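The Trullville Office of Instruction requires that every machine be shown its work by a person before it is left to do it alone. The operator at Hundby was in her sixth year of service. She took the controls, lowered the gripper to the pink bowl and closed it upon the grapes.

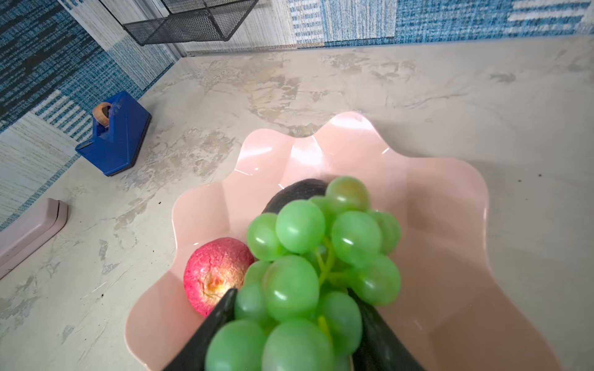 She had performed this lesson 388 times. The regulations did not provide for fondness, and she entered none in the record. She wrote only that the machine was attentive. 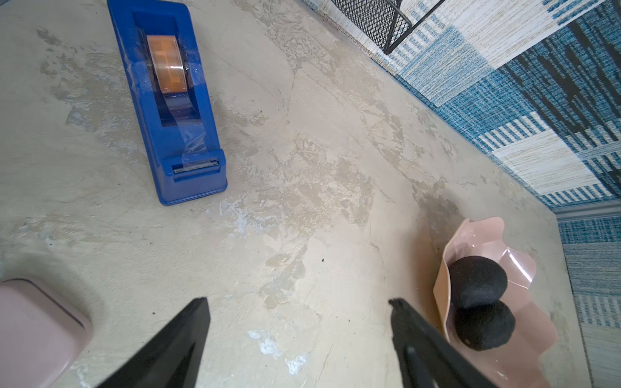 *Hundby station: the gripper open beside the pink dish.*

In June the Office asked whether the pupil was ready. She requested a further 29 lessons.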